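Visitor Questions: Painting and Music Evenings at Moliva Hall, Kundurport

The evenings run every February. We collected the questions which people send us most often.

What happens at an evening?

A small ensemble plays in the main room while visitors look at paintings from the Fosar collection. The music is chosen together with the curators, and each piece is connected with one wall of the exhibition. 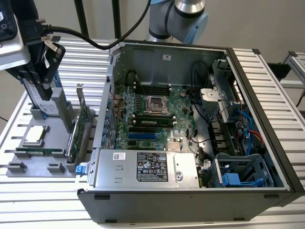

How long does the concert last?

The music takes 44 minutes without a break. The galleries stay open after it until 10 p.m., so you have time to go back to the paintings you liked.

Do I have to sit?

No. We put out 40 chairs, mostly for older visitors, and everybody else may stand or walk slowly. Please don't walk between the players and the first row — it disturbs them more than you may think.

Is the music classical?

Partly. The first half is usually chamber music, and the second half is given to Pan, our house trio of flute, cello and piano. They like to improvise, and no two evenings sound the same. If you prefer written music only, come for the first half.
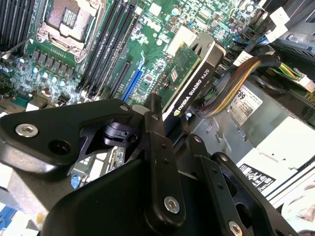 The trio also takes wishes from the public. Write the name of one painting on a card at the entrance, and they may play something for it near the end. They cannot answer every card, but they read all of them.

Can I bring children?

Yes, from the age of six. Smaller children are welcome at the Saturday-free family hour at 4 p.m., when the music is shorter and talking is allowed.

How many tickets are there?

We sell 500 for the whole season. When they are gone, we keep a waiting list at the ticket desk. 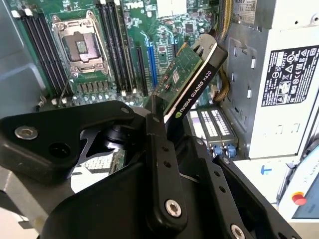 May I take photos?

Of the paintings, yes, without flash. Please don't film the musicians.

Where do I leave my coat?

The coat room is on the left after the main door. It is free, and it closes 15 minutes after the galleries.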